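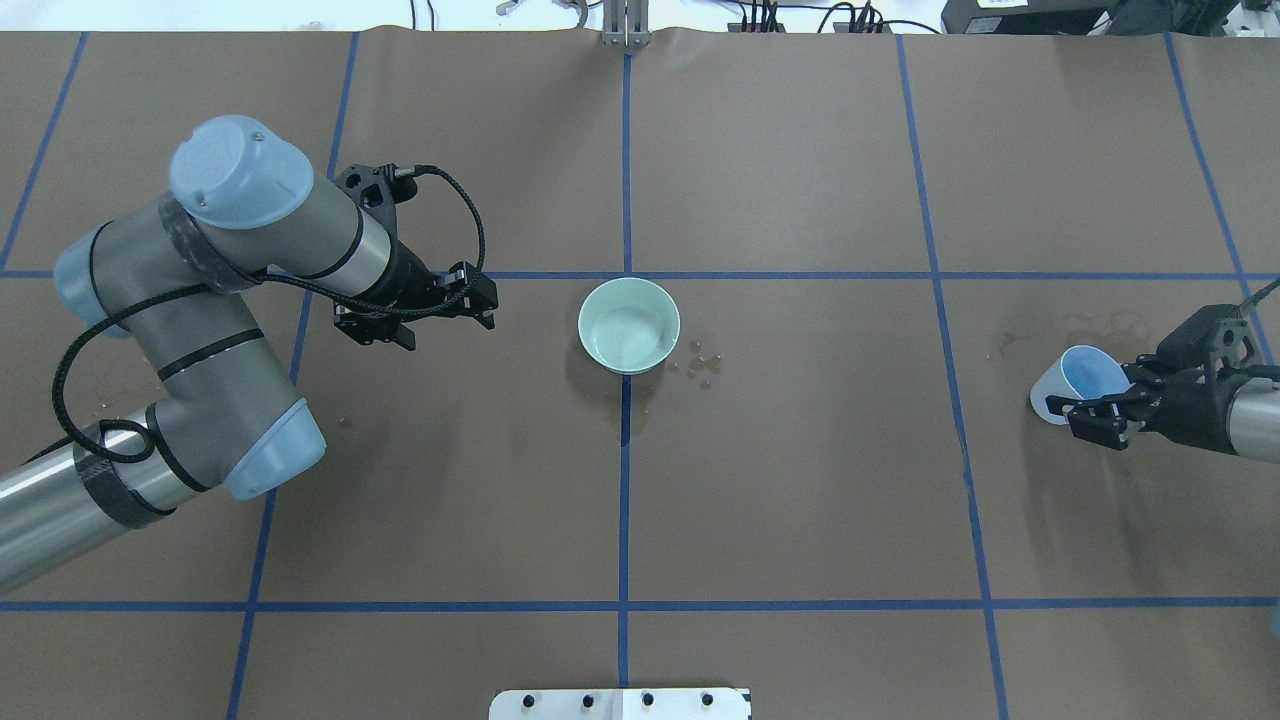

## Covering a worktop with brown paper

Brown paper is the cheapest table cover I know and I use it for anything that drips. Glazing, decanting, rinsing brushes, mixing plaster, feeding children. A wide roll lasts me from one December to the next, and the used paper goes under the shrubs as mulch once the tape is off.

Cut the paper long enough to fold under the table at both ends. Lay it with the curl facing down, smooth it from the middle outwards and fix the underside first. If you need two widths, overlap them by a hand and put the join where you won't be pouring.

The paper does mark. A few drops of water show up at once and a proper spill leaves a dark patch that can take a good while to go. I count that in its favour, as you can see where you have been careless. Don't rub at a wet patch or the surface will pill. Lay a folded cloth on it, press, lift, and leave it alone.

## Taping it into sections

Blue tape over the paper keeps it flat and divides the table up. I run strips the full length first, then the cross pieces. Mine are never square and it makes no difference to the work. If you want them straight, snap a chalk line or lean on a long rule.

- One section for the thing you are filling.
- One for the thing you are pouring from.
- One kept clear for lids, spoons and your elbow.
- The edge strip for a pencil and a cloth.

Press the tape down with the back of a spoon. Masking tape from Claditz is fine for a day's work. For a cover that stays down for 3 weeks or more I buy Folier, which costs more and comes up without bringing the paper with it. Peel slowly and low, folding the tape back over itself.

## Pouring from a cup into a bowl

Most spills on my table come from a cup with no lip. Hiba Kanaan, who taught the evening class I went to, had us practise with 300 ml of plain water until the paper stayed dry. It took me most of the evening.

1. Put the bowl down before you pick up the cup. A round bowl with a smooth inside is the easiest to pour into.
2. Bring the cup right over the bowl, with its rim just inside the far edge.
3. Tip steadily. A slow, nervous pour runs back down the outside of the cup and that is where the drops come from.
4. Turn the cup upright in one movement and touch the rim to the inside of the bowl.
5. Wipe the outside of the cup before it goes anywhere else.

Pale bowls are handy for coloured liquids, as you can judge the strength by eye.
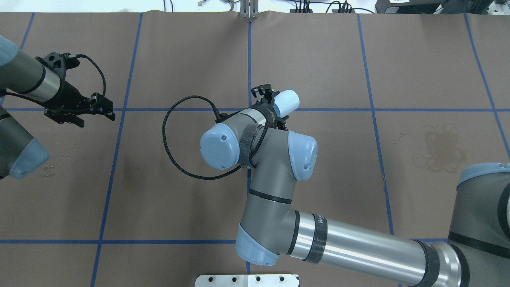 Keep the bowl out of the way until you need it again, and put the cup down in its own section each time. It is very easy to carry a dripping cup across the whole table while you look for somewhere to stand it.

## Changing the cover

Change the paper when it has gone soft or when the wet patches start to cockle. With light use I get 12 sessions from one sheet. Under the paper I keep a length of Kuusisto oilcloth - the plain sort, shiny side up - and wipe it down before the new sheet goes on. Leave it bare overnight if any damp has got through.

Store the roll upright with a rubber band at each end.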